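### 3.2 Workspace Grid and Start Positions

The workspace was divided with blue painter's tape into roughly square cells, as seen from the wrist camera in Figure 3.

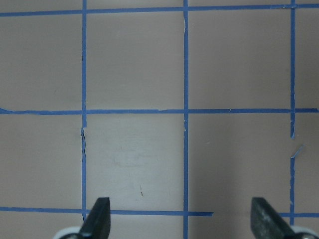 **Figure 3.** Wrist camera view of the taped tabletop with the gripper open. Some tape strips are torn or interrupted.

The grid has two uses in our study. First, it gives the operator a simple rule for placing the object before each episode: a cell is drawn at random, and the object is put near its center by hand. Second, it allows us to report the success rate per cell and not only as one number for the whole table. We collected 328 demonstrations with the Rikby controller in this way, and the policy was then trained with the Bidine code base without changes to its default settings.

The tape is visible to the policy, and this was a concern for us. A network may learn to use the lines as landmarks, and then it would fail when the lines change. For this reason we did not repair the tape during the collection. The strips wear with use, and a loose fragment, such as the one near the right vertical strip in Figure 3, was left on the table. The brightness of the surface also differs between neighboring cells, and we applied no correction for it.

To measure the effect of the lines, we trained 2 policies on the same demonstrations. The first received the original wrist images. For the second, the tape pixels were replaced by the mean table color, following the masking procedure of the Trusberg benchmark. Both policies were trained for around 1,000 epochs and tested from the same list of start cells. The per-cell results are given in Section 4.1.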